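Notebook, spice shelf, September, Saturday afternoon

Continued from the page with the label test. The wire rack is back on the butcher-block table, along the back edge, and I decided to sort again from the beginning. The old order was by alphabet and it did not survive one week of cooking.

New order is by lid. Green lids in the middle column, white caps to the right of them, black caps next to the white. Clear glass jars stay toward the left. I was against stacking at first because I was afraid for the glass, but the rack is narrow and the jars have flat caps, so they sit well one on the other. White caps and black caps go four high. Higher than this I do not want to try.

The dark green herbs are for the green lids only. If somebody refills from the Bellamy bags, please look at the label before you pour, the oregano and the marjoram bags have almost the same print.
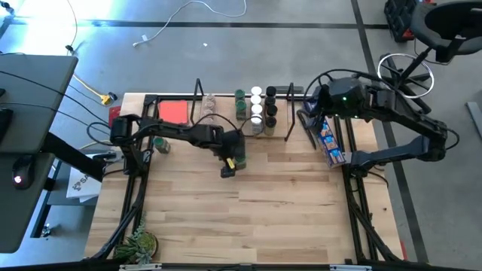 How often should ground spices be replaced?
Every 6 months for the ones we open daily, and whole seeds can wait longer if the cap closes tight.

I wrote this rule also on the inside of the cupboard door. Paprika is the first one to lose the smell, so I check it more often than the others. Rub a little between the fingers, and if you must search for the smell, it goes out.

Dry goods in boxes are still a problem. A tall box does not fit under the upper wire, and lying down it takes the place of many jars. For now the boxes stand on the right side of the table and the jars have the rack for themselves. Skolero sells a deeper rack, order number 3021, but I did not measure the depth of our shelf yet. To do before ordering.

The red square pad stays on the table, left of the rack. Hot pots go on the pad, please, and never on the bare wood. I oiled the wood 2 weeks ago with the Sakik oil and one ring came already.

Open points:
Wash the empty jars and dry them overnight with the caps off.
Print 8 new labels, larger letters, same paper as before.
Ask for the price of the Fliduvon caps, one of the old ones has a crack in the thread.
Cinnamon sticks are too long for the jars. Break them, or find a taller jar. I prefer the taller jar.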